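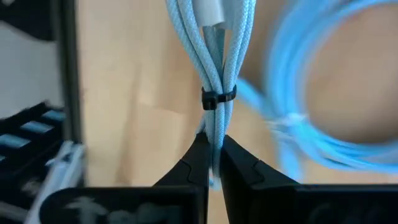

The Cable Test

Ask anyone who works with robot arms what they dread and you'll hear the same word pretty quickly: cables. Boxes are easy. Bottles are mostly easy. A cable bends where it likes, swings when you lift it, and slides out of a grip that would hold a coffee mug all afternoon.

So it was a treat to spend a morning at Closberg, a small workshop where Saodah Raju has been putting two grippers through the same chore. One is the Rilline, a stiff two-finger design. The other is the Teoh, which has softer pads and gives a little when it closes. Both get the same arm, the same wrist camera and the same job: take hold of a hanging bundle of light blue braided cable and carry it away from the rest.

The wrist camera turns out to be the best seat in the house. From up there you look straight along the black fingers as they close in on the strands, with a little zip tie holding everything together farther up. When the big coil next to the bundle swings, the picture smears into blue arcs, and you start to feel for the software that has to make sense of it!

Raju logged 603 grasps with the Rilline and 548 with the Teoh before she let herself have an opinion. Her verdict is split. The stiff fingers win on tight bundles, where the strands are packed together and there's something solid to squeeze. The soft pads do better with a single loose strand, but they're slower to let go, and braided sleeving clings to them.

"I wanted one winner," she says. "I got two tools."

What surprised me most was how much the controller mattered. Closberg runs Flonetar, and changing the closing speed did more for the Rilline than new fingertips had. At the quick setting it tended to nudge the bundle away just before contact. Slowed down, it waited out the swing and closed cleanly (most of the time, anyway).

Next on the bench is a set of narrower fingertips, due in April. Raju plans to start the whole count again from zero, with 2000 grasps as the target.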